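Service Desk – Facilities Automation
Case 34: Unassisted laundry transfer, domestic appliance bay
Category: Task capability / household chores
Priority: Medium
Status: Open, awaiting retest
Requester: Teresa Neves, Residential Services
Assigned to: Vlastimil Polák, Automation Support

Summary of request
Residential Services asks whether the Bruto unit can take over the evening laundry transfer at the Plodberg residence without a staff member in attendance. The transfer consists of emptying a basket of clothing into an appliance, closing the door, selecting a program and starting it. The requester advises that a decision is needed before the May roster is drafted.

Entry 1 – T. Neves
Please confirm whether the unit is ready for this duty. Our staff have been told that it can load a machine, and also that it cannot be left alone while doing so. Both statements may be correct, but I cannot write a roster on them. For our purposes a transfer is complete when every garment is inside, the door is latched and the cycle has started. A transfer in which a person retrieves a sock from the floor is recorded as assisted.

Entry 2 – V. Polák
Acknowledged. A block of 33 transfers was run under the current release, Sanna. Of these, 16 met the requester's definition. The remainder required assistance at one or more of the following points:

Garment release. Light items cling to the inside of the basket and are carried away again when it is withdrawn.
Door closing. The unit pushes the door to the frame but does not always apply enough force to engage the latch.
Program selection. The unit reads the display correctly in even light and poorly under glare.

No garment was damaged. The time allowed per transfer was 90 seconds from first contact with the basket, and several attempts that were otherwise sound ran past it. I have marked those as incomplete, although Residential Services may wish to say whether the limit matters overnight.

Entry 3 – C. Monti, Appliance Liaison
I have reviewed Entry 2 and wish to record two concerns about the machines themselves. The first is glare. The grey finish and the door glass both return the overhead lighting strongly, and labels on the washer are difficult to read from a low position. The second is the dryer door, which needs clear space on its right when fully open. Any approach path must be planned with the door already in that position. The present path was drawn with it shut.

Reference views of the bay, Smart wash and dryer 1:
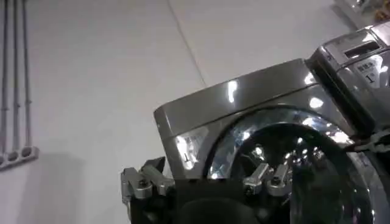
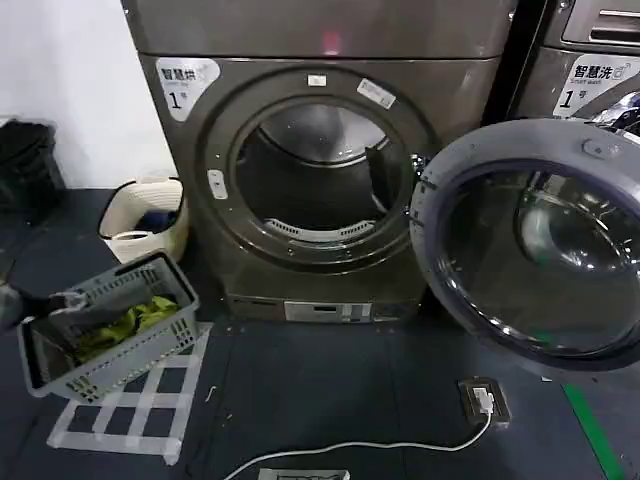 Captions, in order: washer front from low down, with reflections on the door glass; dryer with door open and the grey basket held at left.

Entry 4 – V. Polák
Agreed on both points. The approach path has been redrawn with the dryer door open. For the glare, I have asked for the overhead lighting to be dimmed during program selection as an interim measure. It is not a solution for a residence, where people will want the lights on.

The basket problem is harder. A person who finds a shirt caught on the rim shakes the basket or reaches in with the other hand, and does so without being instructed. The unit completes the tipping motion and proceeds as though the basket were empty. The Fendimero update adds a second look into the basket before withdrawal. It has not been tested on clothing.

Entry 5 – T. Neves
Noted. The 90-second limit may be lifted for overnight work. The requirement that the door be latched may not – a dryer left ajar does not start, and the clothing is still damp in the morning when residents ask for it. Could the unit at least carry the baskets to the bay in the meantime?

Entry 6 – V. Polák
Yes. Carrying is approved with immediate effect, provided the floor route is kept clear of cables and the basket is not filled above the rim. Loading and starting remain staff duties.

Entry 7 – A. Guerra, Service Desk
Interim determination: the unit is suitable for carrying and for attended loading. It is not approved for unattended laundry transfer. The roster should be drafted on that basis.

Outstanding actions
V. Polák: install Fendimero and repeat the full block of transfers, with light garments included.
C. Monti: obtain the manufacturer's guidance on latch force for the dryer door.
Y. Didenko: check the floor route at the start of each evening shift.

The case remains open until the retest results have been attached.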